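Workshop handout 2, sandwich cell build
Notes: Rongrong Deng, shared bench, Stavodero

Start with the racks, not the arm. Clear plastic, shallow slots, toy food standing on edge so the fingers can close on it from both sides. Leave bare table beside the rack or the fingers have nowhere to open. 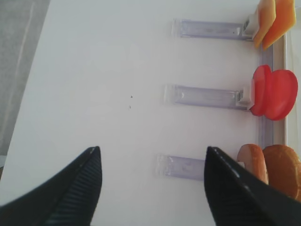 Wrist view, fingers open. Orange, red and bread pieces at the slot ends.

Tray next. Tape its corners down before you teach anything, Fahad lost a whole evening to a tray that crept. Put one bun half down flat, pale side up, and save that as your place pose. Keep it clear of the rim.

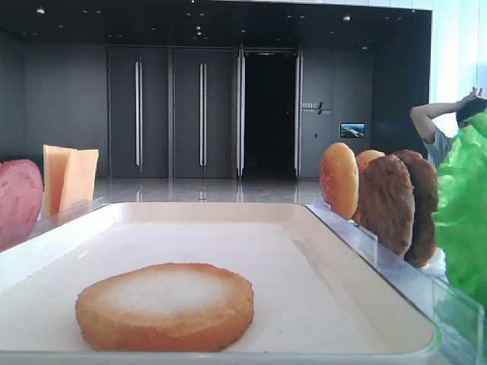 Picking the bun

Approach from above, straight down, slow. Close till it holds then stop, toy bread squashes and teh slot next to it gets dragged. Lift 200 mm before any sideways move. Check tilt before you lower, fix it in the wrist joint.

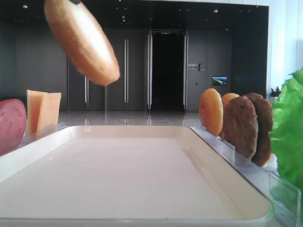 Bun held over the empty tray, tilted. Level it first.

For next time: read Lena's notes on slot spacing, bring your own pose file, 4 poses minimun.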